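Call for Participants: Tabletop Arm Build Group
Murnik Shared Workshop, Constead

The Murnik Shared Workshop invites applications from members and non-members to join its Tabletop Arm Build Group. The group assembles, wires and adjusts small robot arms made from 3D-printed parts and hobby servos. Participants will work in pairs on evening sessions held each Tuesday, beginning in February.

Purpose of the group

The workshop wishes to produce an arm that a careful beginner can build at home from printed parts and keep in working order without special tools. The current task is handling small, light objects on a tabletop. Applicants should expect most of the work to concern grip, reach and cable routing – the areas in which the present design still needs attention.
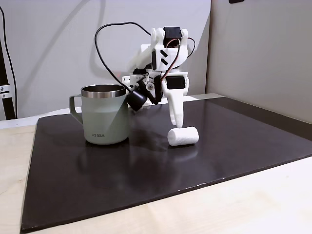 Ermelinda Garcia writes that the first evenings are slow going, and that new participants should plan to spend them on servo centering before they attempt to pick anything up. She adds that an arm centered badly at the shoulder will miss at the fingertip every time, however good the code.

What participants will do

Each pair will print replacement links, fit servos, route and secure cables, and record every change in the shared build log. Pairs will also run the workshop's standard pick-up trial and report the results, including failed attempts. The trial consists of 95 attempts per pair, spread over the length of the program.

Who may apply

Applicants must be 16 or older. Applicants under 18 need written consent from a parent or guardian. Experience with a soldering iron or a 3D printer is welcome but not required. Applicants should be able to attend at least ten of the 12 sessions. Places are limited to 12 participants.

Equipment and costs

Printed parts, servos and control boards are supplied by the workshop and remain its property. The materials budget for the program is $1790, and participants pay no fee. A laptop is needed for each pair. Those who wish to build a second arm to keep may order the Pirus parts kit through the front desk at their own expense.

The present arm is made of white printed links with black servos at the shoulder, elbow and wrist. Pairs may propose changes to any printed part, provided that the existing servo mounts still fit.
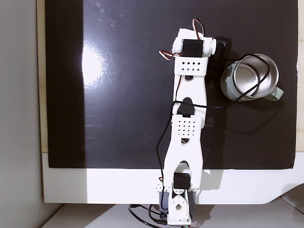
How to apply

Send a short letter stating your name, your age if under 18, and any building or repair work you have done, at home or elsewhere. Letters may be left at the front desk or mailed to the Mudaliar Room, Murnik Shared Workshop, Constead. Please mark the envelope "Arm Build Group." Applicants will be told of the outcome in writing before the first session.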